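4.2 Hand-held gripper kit

The second product in our comparison is the Omenow hand-held gripper kit, sold by Ivside to labs that want to record manipulation data without tying up an arm. A person holds the tool, closes the fingers on an object and moves it as the task requires. The recordings are then used to train a policy for a robot carrying the same fingers. We bought one kit at the list price of $3,498 and used it as shipped, apart from the changes noted below.

The kit comes partly assembled. The fingers are linkages of several segments joined at pivots, and the buyer fits them to the body with the supplied screws. Assembly took one of us 44 minutes with the printed guide. Two steps in the guide were out of order, and we had to take one finger off again to reach a screw behind it. The Endale kit (Section 4.1) arrived ready to use but can't be opened for repair without cutting a seal.

We tested grasping on bottles, tubes and small boxes in our own workspace. Figure 3 shows a white cylinder held upright between the two fingers. Both fingers make contact on the sides of the body, below the cap, and this was the grasp we asked operators to use for all cylindrical items. Grasps on the cap were allowed only when the body was blocked by another object.

Operators learned the tool quickly. All 5 reached a steady pace within their first session, and none asked for the guide again. The main complaint was weight at the front of the tool, which made long sessions tiring. We shortened sessions for that reason and kept the same limit for the other kits. Cleaning was a smaller issue - dust settles on the upper surfaces of the body, and we wiped them down between sessions.

The Clollorura software, included for the first year, handled recording and export. It dropped the end of a recording 7 times during our tests, each time when the disk was being written to by another program. Support from Ivside answered by email and suggested a separate drive, and we had no further losses after adding one. The cost of the drive is not in the price given above.

Spare fingers are sold in pairs only. A lab that wears out one side will pay for both, and we count this in the running costs in Section 5.

Figure 3. Omenow kit closed on a white cylinder during the grasping tests.

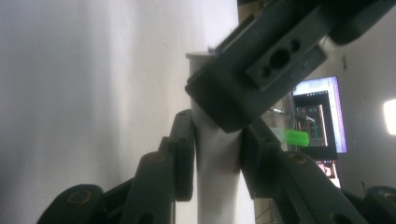

Can the kit be used without the Clollorura software after the first year?
The tool itself keeps working, but recording and export both depend on the software, so a lab that wants to go on collecting data has to renew the license or write its own recorder.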